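Home | Blog | Build Notes | FAQ | Contact

The Dropped Tray Problem: your questions, answered

I've been getting a lot of mail since I wrote up our arm trouble, so I'm putting the answers in one place.

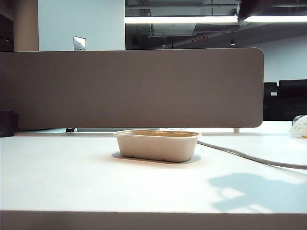

Our arm had one job for most of the summer, and it was picking up a small takeout tray and setting it down again a hand's width away. Then it started crushing them. You'd think a tray would be the easy one, but a molded fiber tray like this has walls that flare out toward a thin, flat rim, and a gripper closing a little too low on that slope gets a very different feel from one closing at the rim. Add a tan tray on a bright white desk with a soft shadow under it, and my poor height estimate had plenty to get confused by.

What exactly went wrong?

The gripper closed past its limit and kept squeezing. I had a force cap set in Tirden (that's our control software, homemade and a bit crusty), and the arm sailed right through it. Out of 89 picks in that run, 10 ended with a crushed tray. Another 4 ended with the tray dropped from up high, and those scared me more – the arm kept moving as if it was still holding something.

Did anybody get hurt?

No! But Erick Barasa had his hand in the work area to grab a squashed tray when the arm started its next pick. He pulled back in time and hit the stop button. He was fine, I was shaky, and we didn't run it again for 5 days. If you only take one thing from this page, please stop the arm before you reach in. A pause on the screen doesn't count.

Why didn't the pause hold?

My fault, completely. Pausing in Tirden froze the queue of picks but left a timeout running, and when the timeout ran out the arm cleared its own fault and went back to work. I wrote that timeout back when I was tired of clicking "resume" all day. It seemed so handy at the time.

And the force cap?

That one took longer to find. Michalis Giannakopoulos went through the logs with me and spotted that the cap was being read once at startup, before the gripper had finished homing. If homing was slow, the gripper came up with its factory value, which is way too strong for pressed fiber. So the whole thing depended on how the morning went. Some days perfect, some days tray confetti.

Could it have been the camera?

I blamed the camera first (sorry, camera). Shadows on the desk did throw the height off a bit, and I've since masked out everything except the patch where the tray sits. That made the picks neater. It didn't fix the crushing, though, so don't go buying new lights on my account.

What did you change?

The force cap now gets sent again before every single pick, and the arm won't move until the gripper reports the same number back. The auto-clear timeout is gone. Any fault needs a person to walk over and reset it at the arm, and there's no way to do it from the keyboard. I also added a check after each lift – if the fingers close further than the tray's width, the arm stops where it is.

Is the old version still out there?

I pulled it on Wed 4 September. If you copied my settings before then, look for a line called auto_clear and delete it, please, even if your setup has been behaving.

Would this work with other containers?

Probably, but measure your own. I've only tuned it for this one shape, and a softer tray may need a lower cap than mine. Start low and work up with your hands well out of the way. If you get a number you like, send it over and I'll add it to the build notes.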